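Última actualización: 3 de noviembre de 2023
Por Ainhoa Cifuentes

Utilizamos cookies propias y de terceros para mejorar su experiencia. Si continúa navegando, consideramos que acepta su uso.

El cajón de las cosas que todavía sirven

Mi madre guarda 143 tapas de táper. Recipientes tiene bastantes menos, y ninguno encaja con ninguna. Cuando le propuse tirar las huérfanas me miró como si hubiera sugerido sacrificar al perro. «Ya aparecerán», dijo, y cerró el armario con la cadera, que es la única forma de cerrarlo.

De esa frase vive una industria entera. Hay libros de orden, cursos de orden, podcasts de orden que se escuchan mientras una no ordena. En mayo me apunté a un taller de fin de semana en Camungate, un pueblo con dos bares y un balneario cerrado, impartido por Denise Garside, inglesa de Leeds y exgestora de siniestros. El taller se llamaba «Soltar». Al terminar nos regalaron una bolsa de tela, una libreta, un imán y una vela.

Garside sostiene que toda casa tiene un cajón donde se decide la guerra. El mío contiene pilas de carga incierta, un cargador de un teléfono que vendí, la garantía de una batidora difunta y una llave. La llave es el problema. No abre nada de lo que poseo, pero tirarla me parece una temeridad – seguro que al día siguiente descubro la puerta.

Mi compañero de mesa, Gareth Whiteley, jubilado y metódico, había venido con un inventario impreso de su garaje: 1,139 objetos, tornillos aparte. Lo defendió línea a línea durante la pausa del café. Al acabar el domingo había conseguido bajar a 1,003 y estaba de un humor excelente, aunque su mujer me confesó por lo bajo que el resto seguía en el maletero.

El mueble, mientras tanto, se ha puesto de parte del enemigo. Cuanto más hondo es el cajón, más años tarda una en llegar al fondo. Mi abuela tenía una cómoda estrecha y sabía dónde estaba cada imperdible; yo tengo metros de almacenaje y compro cinta adhesiva cada dos meses, siempre convencida de que no queda.

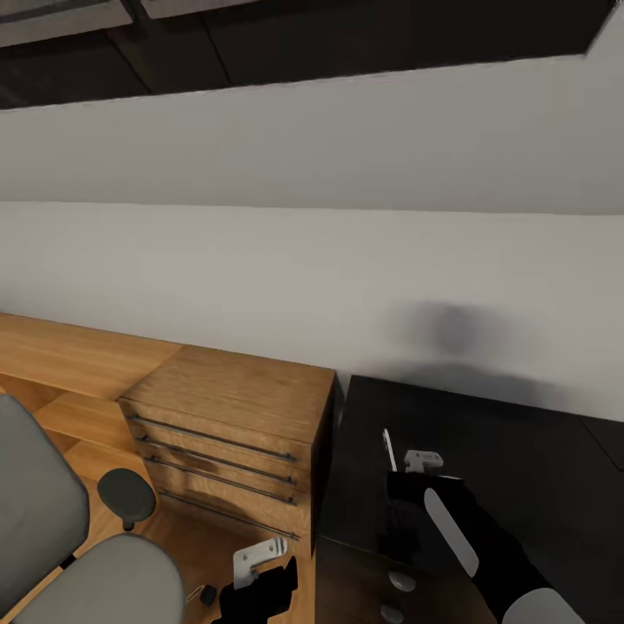
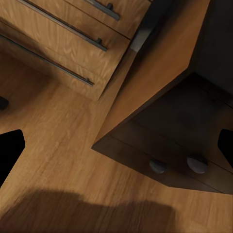
Madera clara y cajones, la parte fácil del asunto.

Trevor Greenwood, que montó en Hernusitz un negocio de trasteros de alquiler, me contó por teléfono que la mayoría de sus clientes no vuelve a abrir la persiana después del primer invierno. Siguen pagando, eso sí, con una puntualidad conmovedora. Le pregunté si él guardaba muchas cosas. Se hizo un silencio y luego me habló de una canoa.

Yo he probado el método de las cajas fechadas: se mete lo dudoso, se escribe el mes y, si en un año no se ha abierto, fuera. Llevo dos cajas. La primera venció en primavera y la abrí para comprobar que no hubiera nada importante, con lo cual, según el reglamento, el plazo volvió a empezar. Dentro había siete tapas de táper que no recuerdo haber heredado.

Se las llevé a mi madre el domingo de las croquetas. Las probó una por una en sus recipientes, muy seria, con las gafas puestas. La cuarta encajó. Desde entonces no hay manera de hablar del tema en esa casa.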